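Pour une règle écrite avant la machine

Chez nous, on parle beaucoup de normes et très peu de consignes. La norme, on l'achète, on la range dans une armoire, on la cite dans les appels d'offres. La consigne, c'est une feuille à côté du poste, et elle dit à chacun où il pose ses mains. Je défends dans ce texte la deuxième, qui me paraît négligée dans presque tous les ateliers où j'ai travaillé, Jikau et Sturkum compris.

Ma première proposition est simple : la zone du robot doit être dessinée au sol avant que le robot soit boulonné. Je vois trop souvent l'ordre contraire. On installe les bras, on les essaie, on est content, et le ruban arrive à la fin, collé là où il reste de la place. Les gens ont déjà pris leurs habitudes et passent dessus sans le regarder. 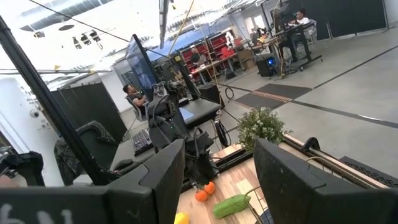 Un bras au-dessus de la table, des postes de travail derrière, le ruban noir au sol.

Dans une salle partagée, cette question devient plus sérieuse. Celui qui travaille à l'écran n'a pas choisi d'être le voisin d'une machine. Il faut donc que la consigne parle aussi pour lui : de quel côté il peut passer, à quel moment, et qui il doit prévenir. J'ai relu la semaine passée un règlement de 14 pages, très soigné, dans lequel les voisins du poste occupaient deux lignes.

Ma deuxième proposition concerne les objets. On croit que les fruits et légumes en plastique, parce qu'ils sont légers et sans danger, n'ont besoin d'aucune règle. Je pense le contraire. Un objet qui roule hors de la table invite une main à le rattraper, et cette main entre dans la zone plus vite que toute réflexion. La bonne pratique est d'arrêter les bras d'abord, et de ramasser ensuite, même pour une mandarine.

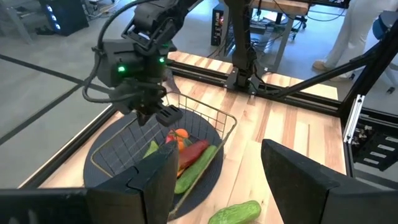
La pince au bord du panier métallique. Un concombre est resté sur le bois.

Je voudrais aussi qu'on écrive ce qui peut rester sur la table quand les bras sont sous tension. Une liste courte, relue chaque mercredi par une personne qui n'a pas monté le poste. Chez Bilyk, le document interne porte le numéro 3116 et personne dans l'équipe ne savait me dire son contenu, mais tout le monde connaissait son numéro. C'est un peu triste, et c'est très courant.

Reste la présence humaine près de la table. Certains veulent l'interdire tout à fait. Je ne les suis pas, car une interdiction que le travail oblige à violer dix fois par jour détruit le respect des autres règles. Je préfère une distance marquée, un arrêt d'urgence à portée de la main, et deux personnes obligatoires dès que quelqu'un s'approche - une qui touche, une qui surveille.

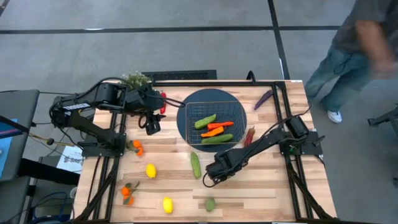 Stuart Sedgwick, à qui j'ai fait lire ce passage, n'est pas d'accord avec moi : pour lui, la deuxième personne finit toujours par regarder son téléphone, et il vaut mieux une vitesse réduite imposée par le logiciel, que personne ne peut oublier. Il ajoute qu'une règle qui dépend de l'attention de quelqu'un est seulement un souhait.

L'objection est forte et je l'accepte à moitié. La vitesse réduite, oui, il la faut. Mais le logiciel ne connaît que les situations qu'on lui a décrites, et un collègue qui surveille peut dire « attends » pour une raison que l'on n'avait pas prévue. Je demanderais donc les deux, avec un changement de surveillant assez fréquent pour que l'ennui n'ait pas le temps de s'installer. Le rythme, chaque atelier devra le trouver, et l'écrire sur la même feuille que le reste.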